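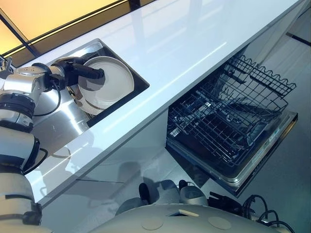 Hot Water Should Be Specified by Wait Time

Residential plumbing specifications describe hot water in terms of storage volume, recovery rate and set temperature. All of these are properties of the heater. The person at the kitchen sink experiences a different quantity, the delay between opening the tap and receiving water warm enough to use. That delay is a property of the pipe. It is seldom written down before construction and almost never measured afterward, and I think it should be a required line on every set of drawings for a new home.

The physics is simple. Water left standing in a supply line cools to the temperature of the wall or slab around it. When the tap opens, the standing volume has to be pushed out before heated water arrives. Three-quarter-inch copper holds a little over twice as much water per foot as half-inch. A long run in the larger size, ending at a low-flow faucet, combines the most stored water with the slowest means of clearing it. We have spent decades lowering flow rates at the fixture and very little effort shrinking the pipe that feeds it. The result saves water during use and extends the wait before use begins.

I reviewed the hot water layout for Narkon, a development of attached houses where I was asked to look into complaints. The heaters were in the garages, the kitchens were at the back, and the trunk line followed the stair wall because that was convenient for the framing crew. Nothing was defective. Every unit passed inspection. Residents on the long side of the plan were still running the kitchen tap for more than a minute each morning.

Ratree Hemmin kept the logs for one building. Over the monitoring period she recorded 1690 kitchen draws, of which 779 ended before hot water reached the faucet. I consider that second number the more important one. A draw that ends early has taken heated water out of the tank, left it in the pipe to cool, and delivered none of its benefit. The energy is charged to the household and lost to the wall cavity. A larger heater does nothing for it, and a more efficient heater only makes the lost energy slightly cheaper.

The usual remedy is a recirculation loop. I have specified them and will do so again, but they are sold too freely. A loop that runs all day turns the supply line into a low-grade radiator. Timers help if the household keeps regular hours. Demand-controlled pumps, started by a button or an occupancy sensor, perform much better and should be the default wherever a loop is installed. Even then, the pump is compensating for a floor plan. Moving the heater closer to the kitchen and baths costs less, uses no electricity, and has no check valve to fail.

Mirjam Schwaiger, who handled the estimate at Narkon, objected that architects will not rearrange rooms for the sake of a pipe. She is partly right. Room placement answers to light, lot lines and parking long before it answers to plumbing. Heater placement is more flexible than she allowed, though. In the Narkon plan there was a closet backing onto the kitchen with adequate clearance and an exterior wall for the vent. Using it would have shortened the longest run to 4 meters.

My proposal is modest. For each fixture, the drawings should state the volume of water between the heater and the outlet, and the calculated wait at rated flow. The final inspection should include a cold-start test at the kitchen sink and the farthest shower, with the results given to the buyer. I would set no maximum in the first code cycle. Published numbers would be enough to let buyers compare one house with another, and builders already compete on less useful figures.

The added work is small. Pipe lengths and diameters are already in the takeoff, and the calculation fits in a spreadsheet column. The test needs a thermometer and a stopwatch, with the line left undisturbed overnight. On a multi-unit job the inspector can sample one unit of each plan type, provided the heater location is the same in all of them.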